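Learning to look at one painting

25/01/2024

I have been meaning to write this since we got home from Brivoddale, and the notebook has been sitting on the kitchen counter giving me looks. So, finally!

The museum there is small. I paid my 11 dollars, left my coat on a hook and went straight up to the second floor, where they had hung the Mimadport loan show — landscapes mostly, river towns and mud flats, and a whole wall of little panels in gray and ocher by a painter who signed everything simply Đồng. The wall text said the lender owns 2923 works on paper, and I'm glad they didn't bring them all.

I stayed in front of number 319 for almost an hour (my knees told me about it later). It's a ferry landing at low water, with hardly any paint on it. The longer I stood there, the more the sky seemed to have been put in last, pulled down over the roofs with a dry brush, and I kept stepping close and then back again like somebody trying on glasses.

Working from memory

Since then I've been trying the same sort of sky at home, on Pleso paper, which is rougher than what I'm used to. My first four went in the recycling. The fifth has one good corner, and I'm very fond of that corner. 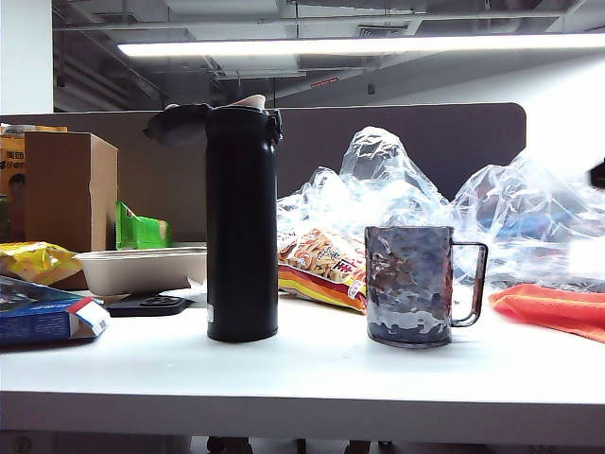 If you want to go

The show stays up through April. Take the stairs on the left, and save some time for the drawings room at the back, which I nearly missed. The catalog is heavy, but I carried it home anyway and I'm on the chapter about the ferry pictures now.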